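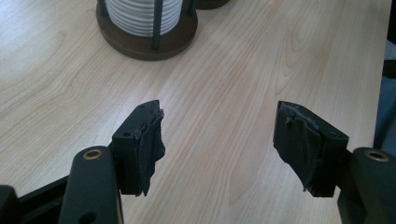 My position on disposable cups is that they should be kept upside down in a stand, and I have lost friends over less. Sipho Molefe, who shares the coffee table with me at work, keeps his in the torn plastic sleeve they came in. You reach for one cup and get four, and the fifth rolls under the radiator to start a new life.

I bought my first wire stand in February, from a shop called Zabala that mostly sells lampshades. It holds a column of cups by being slightly in the way of them. I have owned cars with less thought in them. 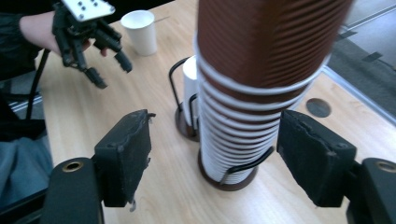
The trouble with a stand is that it invites ambition. A sensible person puts in a week's worth. I put in the whole sleeve, then start on another kind, because white cups and brown ribbed cups nest well enough if you don't ask them to like each other. Then you have a tower, and visitors get nervous around it. Aitana Soler once took hers from the top with both hands, like someone lifting a hat off a sleeping judge.

So I bought a second stand. Sipho says that two stands for paper cups is how it begins, though he won't say what. I told him a ceramic mug would settle the whole argument. He pointed out that we have 16 of those in the cupboard, all needing a wash, and went back to rummaging in his sleeve.

I still think the short stack is the civilized one. I refill the tall one anyway, usually before it needs it.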